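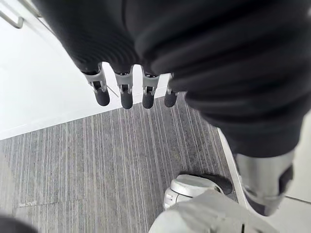

灰条纹地毯,和白色那边的交界

开放式厨房外面铺地毯,水槽上放卷帘沥水架,我是不是给自己找事?
版块:小户型厨房与收纳

楼主 条纹猫不吃鱼
搬进来两个月了,一直想发这个帖,今天晚饭吃完碗懒得洗,先来唠叨。

房子是租的,客厅和厨房连着,没有墙也没有门。地毯就是首图这种灰条纹,细细的一道一道,深灰浅灰还有点米白混在一起。看房那天我特别喜欢,觉得耐脏,掉根头发根本看不出来。住进来才明白,看不出来也有看不出来的坏处:面包渣掉下去看不见,光脚踩上去才知道。我已经踩过一颗生米了,疼得我在原地跳。

另外一个纠结的是沥水。台面太短,放不下那种立式两层的碗架,我就买了个可以卷起来的不锈钢沥水架横在水槽上。盘子往上一搁,水直接滴进水槽,用完卷起来塞抽屉,想得很美。可是我室友 Sinéad(全名 Sinéad Ní Bhriain,那个 Ní 我到现在还念不准)觉得这东西不靠谱,说盘子平着放永远干不透,碗倒扣着底下还闷着水汽。她坚持要买个立式的,我坚持没地方,我俩为了这个已经客客气气地争了好几回。

所以想问三件事:
1. 厨房外面直接就是地毯的,你们怎么处理交界那一条?铺垫子吗?
2. 卷帘沥水架有人长期用吗?能不能当主力?
3. 大的椭圆盘到底怎么放才不会滑?我那个浅粉色的,放哪儿都别扭。

先谢谢大家,我去洗碗了(大概)。

2楼 洋葱切到哭
先说地毯。我上一个房子也是这样,开放式厨房出来两步就是地毯,住了三年。结论就是垫子一定要铺,而且要铺两块:水槽前面一块吸水的,交界的地方一块长条的,长条的那块颜色要比地毯深。别铺浅色的!我第一次买了米白的,一个礼拜就没法看了,番茄酱、酱油、咖啡,一样一个印子。

还有踩到生米那个我笑出声,我踩的是干的意大利面,断成两截那种,尖的。

3楼 老实人Vidar
我来投反对票。交界的地方不要铺垫子。

我住 Haltdale 那边,老房子,厨房地是硬的,客厅是毯子,中间有一点点高低差。铺了长条垫以后,垫子边正好翘在高低差上,我端着一锅汤绊了一下,汤没了,垫子也没了,毯子上留了一个形状很像挪威的印子。后来我什么都不铺,进出厨房换拖鞋,厨房一双,客厅一双,渣子都留在厨房那双的鞋底上。

麻烦吗?麻烦一个月,之后就习惯了。我太太到现在还会穿错,所以我们家也不是完美的。

(中文是我学的,写错请原谅。Vidar Solheim)

4楼 洋葱切到哭
回3楼:你那个是有高低差啊,楼主的未必有。平的就没事,再加防滑底,我三年一次都没绊过。换拖鞋这种事要全家自觉,我们家四口人没有一个自觉的,包括我。

5楼 条纹猫不吃鱼(楼主)
Vidar 你中文太好了!形状像挪威的印子我要笑死,抱歉抱歉。

我刚去用脚蹭了一下交界的地方,有一点点坎,很浅,袜子能感觉到,眼睛看不太出来。这样算有高低差吗……

6楼 老实人Vidar
算。袜子能感觉到,脚趾就能撞到。

7楼 十二块抹布
进来讲沥水架。我用卷帘的用了两年,主力,天天用。我们家两口人,洗碗量不大,早餐两个碗两个杯子,晚饭四五个盘子加一口锅,完全够。

楼主室友说平放干不透,这话对一半。盘子正面朝上平放,凹的那面会积水,肯定干不透。要么扣过来,要么斜着,让一边搭在水槽的沿上或者后面有台阶的地方,水自己往低的那头走。我一般洗完先斜着放,等水滴得差不多了拿布抹一下就收,从来不等它自己全干。

对,关键就在那块布。我厨房里常备12块抹布,轮着用,用完丢洗衣机(ID就是这么来的)。卷帘架加一块干布,比立式架子强多了,立式的最后都变成碗柜,洗好的碗就长在上面了,谁也不收。

8楼 茶渍研究所
回7楼最后那句,你是不是来过我家。

立式架子我也有意见,但我的意见和你相反。我就喜欢它当碗柜!我一个人住,两个盘子两个碗,洗完放架子上,下一顿直接拿,柜子门都不用开。为什么一定要收起来呢,收起来又要拿出来。

9楼 十二块抹布
因为会落灰啊,还有油烟。你摸一下架子最底下那层,底下有个接水盘的话你再闻一下。

10楼 茶渍研究所
……
我去闻了。
我回来了。
我收回一部分发言。

11楼 条纹猫不吃鱼(楼主)
哈哈哈哈10楼你还好吗!

接水盘这个我要截图给 Sinéad 看。她那个理想的立式架子就是带接水盘的,Grustoment 的,她在网上看了好久,页面一直没关。

12楼 SenanM
我是 Senan Mulcahy,在都柏林租房租了快十年,搬过五次家,两种架子都用过,讲点不一样的。

卷帘的毛病在两头那些橡胶卡扣。有的牌子杆子没问题,先坏的是胶,用久了会发粘,缝里会长黑点,刷都不好刷。我第一个卷帘架就是 Fustow 的,便宜,一年多以后胶条那里开始有味道,我扔了。现在这个我每个周末拿出来整个泡热水,加一点小苏打,拿旧牙刷顺着卡扣缝刷,就没再长过。

还有就是承重。别把铸铁锅搁中间!会往下沉,沉一次回不来。重的靠边放,靠近水槽沿的地方。

立式的毛病抹布兄都说了。所以我的建议是卷帘做主力,另外买一个很小的、插筷子叉子的筒,放水龙头旁边。光靠卷帘,筷子会从杆子缝里滑下去,我捞过很多次。

13楼 洋葱切到哭
筷子滑下去那个太真实了。还有小勺子!我家那个小茶勺直接掉进下水口,我以为丢了,找了一个星期。

14楼 一碗白粥
我要替立式架子说句公道话。前面几位都是一两个人住,洗碗量小。我们家两个小孩,一顿饭下来碗、盘子、水壶、奶瓶零件、饭盒盖子,卷帘架铺满了水槽就没法用水龙头了呀!你洗第二轮的时候往哪儿洗?

卷帘架的问题就是占着水槽。立式的占台面,可是台面占了水槽还能用。所以这个跟人口有关,别一概而论说立式的就是懒人碗柜,我听着不舒服。

15楼 十二块抹布
好好好,我道歉,两个小孩确实另当别论。不过卷帘架可以只铺一半嘛,另一半留着洗,我就是这么用的。

16楼 一碗白粥
铺一半就只能放一半的东西,数学问题。

17楼 十二块抹布
所以要有布(倔强)

18楼 Siobhan在阳台
各位好,我是 Siobhán Ó Briain,和楼主室友没有亲戚关系,姓像而已,先声明一下哈哈。我老公是中国人,我看得懂,写得慢。

地毯的问题我想问楼主:是整幅铺到墙的,还是一块一块拼的?如果是拼的,靠厨房那几块脏了可以撬起来换,很便宜。如果是整幅的就要小心,交界的边是最先起毛的。我们家以前那条边,吸尘器每次过去都要勾一下,后来一根线越拉越长,我剪了,第二天又出来一根。

吸尘器经过交界的地方要顺着边走,别横着推过去。

19楼 条纹猫不吃鱼(楼主)
回18楼:我趴地上看了半天,条纹是连着的,找不到拼缝,应该是整幅的吧?我去问房东。房东叫 Lorcan McGrath,人很好,就是回消息像寄信。

20楼 茶渍研究所
房东回消息像寄信,我的房东回消息像漂流瓶。

21楼 搬家搬到吐
说个反面教材给楼主提个醒。地毯如果是房东的,垫子底下是橡胶的那种要小心!我以前用一块黑色橡胶底的吸水垫,压在浅色地毯上大半年,搬走那天掀起来,底下一片黄,洗不掉。房东找人来报价,说要整间换,2,790欧。我差点坐地上。最后吵来吵去,押金扣了一部分,没真让我出这么多,但那个数字我一辈子都记得。

深灰的地毯可能看不太出来,反正别偷懒,垫子每个月掀一次晾一晾。

22楼 洋葱切到哭
天哪,2,790!我那块也是橡胶底。等我一下。

23楼 洋葱切到哭
掀开看了,没事,我现在住的地方垫子底下是砖。吓出一身汗。

24楼 老实人Vidar
所以不要铺垫子。(我没有别的意思)

25楼 洋葱切到哭
你就是有别的意思!

26楼 条纹猫不吃鱼(楼主)
隔了一阵回来更新,大家的楼我都看完了,Sinéad 也看完了,她说她要注册一个账号来吵架,我让她先把页面关了再说。

地毯
Lorcan 回了!是整幅的,前一个租客住的时候铺的,从一家叫 Coughlan 的地毯店买的。他还说可以请人来洗,店里的清洗套餐全屋448欧,他出一半。我说等我住脏一点再洗比较划算,他发了个大笑的表情。交界那条边我现在按18楼说的顺着吸,目前没有勾到线。

垫子最后折中了:水槽前面铺一块小的,棉的,没有橡胶底,交界那里什么都不放。Vidar 赢了一半,洋葱也赢了一半。换拖鞋我试了四天,第五天忘了,第六天找不到厨房那双,就这样吧。

沥水架
还是卷帘的,不换了。一根一根的不锈钢杆子,一边那排深灰色的胶卡扣我按12楼说的拿旧牙刷刷了一遍,刷完神清气爽。那个浅粉的椭圆盘子现在斜着搁,一头搭在杆子上,一头朝水槽后面那道深灰的台沿翘起来,我觉得挺顺眼的。
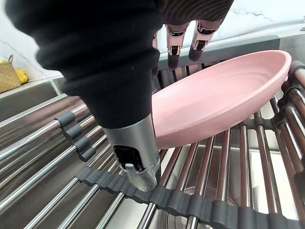

盘子的事还没完
斜着放是顺眼了,可是椭圆的盘子有长边和短边,你们平时是长边朝着台沿还是短边朝着?我试了几种角度,竖着长的那头往后靠,盘子底下那圈容易卡在杆子之间,倒是稳;横过来宽的那面往后靠,一碰就往水槽中间溜。Sinéad 说干脆不要用这个盘子了,这话我没法接受,我装鱼就靠它(虽然我的ID叫不吃鱼,是猫不吃,我吃)。

另外杆子的方向和盘子的方向有没有讲究?我总觉得盘子跟杆子平行会滚,跟杆子垂直就不滚,还是我想多了?

27楼 十二块抹布
没想多。盘子底下有圈足的,让圈足跨在杆子上,别骑着一根杆子放,骑着一根就跟坐跷跷板一样。椭圆盘我都是斜着来,长的那头冲后面的角,角上最稳。你这个放法我看挺好的,就是后面那头别翘太高,翘高了水全往前流,挺好,但是你伸手拧水龙头的时候袖子一带就下来了。

还有洗完抹一下!抹一下就收了!

28楼 SenanM
同意斜着。我再补一个,浅的盘子可以直接扣着,深的才要斜。你这个浅,扣过来也行,就是扣着的时候边沿会压着杆子,边上一圈容易留水渍,我们这边水硬,白白的一圈,粉色上面看不看得出来我不知道。

29楼 条纹猫不吃鱼(楼主)
水渍!对对对,杯子上全是。怎么弄掉啊?

30楼 SenanM
白醋兑水,擦一遍,再冲干净。不锈钢杆子也可以擦,胶卡扣别泡太久,我不确定醋对胶好不好,我自己只用小苏打。

31楼 茶渍研究所
茶渍也可以用小苏打,专业问题,本所负责解答。杯子里撒一点,湿手指搓,搓到手指累了就好了。柠檬皮也行,喝完柠檬水那片别扔。

32楼 一碗白粥
我想问楼主的沥水架多长?我家水槽宽,上次买了个短的,刚好差一点点搭不到边,整个掉进去,里面还有三个碗,碎了一个,小孩在旁边鼓掌。

33楼 条纹猫不吃鱼(楼主)
哈哈哈哈鼓掌!我没量过,我是拿着旧报纸去比的,把报纸折到跟水槽一样宽,带去店里,店员看我的眼神很复杂。你最好量外沿到外沿,两边都要能多搭出来一截,搭一点点那种一推就掉。

34楼 一碗白粥
折报纸这招好,记下了。不过我买来也就是洗菜用,沥水我还是立式,立场不变。

35楼 十二块抹布
洗菜用卷帘真的舒服,草莓放上去冲,沥一沥,很快。葡萄不行,会滚。

36楼 洋葱切到哭
面条也不行,别问我怎么知道的。

37楼 搬家搬到吐
看到楼主房东愿意出一半洗地毯的钱,羡慕了。这种话一定要他发文字,别只口头说。我那次就是口头说好垫子印子不算钱,搬走的时候他说不记得了。

38楼 条纹猫不吃鱼(楼主)
是短信发的,已经存了!谢谢提醒,我还顺手把入住时候地毯的照片也翻出来放一个文件夹了。

39楼 Siobhan在阳台
我老公看了这个帖子,说他也要买卷帘架。我们有一个立式的用了八年,我很喜欢。现在我们家也开始吵了,谢谢你们。

40楼 一碗白粥
Siobhán 站我这边!立式!坚持住!

41楼 老实人Vidar
我们家没有沥水架。我洗,我太太擦,洗一个擦一个。

42楼 茶渍研究所
一个人住的请问应该怎么洗一个擦一个。

43楼 老实人Vidar
慢一点。

44楼 不靠谱Sinead
注册成功。我是那个室友,用翻译软件写的,请多包涵。

第一,立式架子我没有放弃,我只是把页面存成了书签。第二,那个粉色盘子昨天是我洗的,也是我放的,放得很稳,请你们告诉她。第三,生米是她自己掉的。

45楼 条纹猫不吃鱼(楼主)
生米那件事我们回客厅说。

盘子怎么放我先按抹布和 Senan 的来,长的那头冲后面的角。还有谁家的筷子筒好用又小的,麻烦贴个名字,水龙头旁边只有巴掌大的地方,高的会碰到窗台。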